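How to Work Out a Player's Net Prize Earnings

Gross prize figures listed on tournament sites are team totals. The steps below convert a team total into the amount one player receives before income tax.

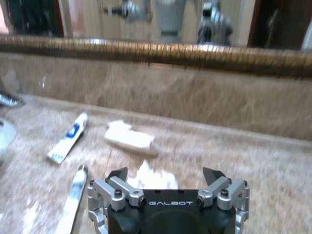

What you need

The event's published prize table, the date of the final, the team's split agreement, and a spreadsheet. A plain one is fine. Set up one row per event and these columns: Event, Final Date, Placement, Team Prize, Currency, Rate, Withholding, Org Share, Roster Size, Player Net.

Step 1. Enter the team prize

Copy the amount for the placement, in the currency it was announced in. Do not convert yet. If two teams shared a placement, check whether the table shows the combined amount or the amount per team. The Nomari Open lists combined amounts. The Isero Cup lists per-team amounts.

Step 2. Convert the currency

Use the rate on the day of the final. Payment often arrives months later, but payment dates are rarely published, and mixing the two methods makes rows impossible to compare. Put the rate in its own column so it can be checked.

Step 3. Subtract withholding

Some host countries take tax at the source before the organizer pays out. Enter the percentage as a decimal. If the rulebook says prizes are paid in full, enter 0. If it says nothing, leave the cell blank and mark the row as incomplete.

Step 4. Subtract the organization's share

The share is set in the player contract and is normally applied after withholding. Some contracts apply it to the gross amount, so read the wording. Coach and manager bonuses, where they exist, come out at this stage too.

Step 5. Divide by the roster

Use the roster registered for the event. Substitutes count only if the split agreement says so. Two of the Devarska rosters in our sheet pay a substitute a full share.

Worked example

Team prize: 1,000 (already in dollars)
Withholding: 0
Org share: 0.10
Remaining: 900
Roster size: 5
Player net: 180

Formula for the last column, with data starting in row 2:

=D2*F2*(1-G2)*(1-H2)/I2

Common errors

Counting a prize twice when a qualifier and its main event share a name. The Kopecký Invitational does this every January.

Adding salary or streaming income. Keep those in a separate sheet.

Using the current roster for an old event.

Treating a blank withholding cell as zero. The formula will do this without a warning, so filter out incomplete rows before you total the column.

Sheet maintained by Greer Haldane. Last updated April 15, 2019. Rows: 2,136. Rows marked incomplete: 606.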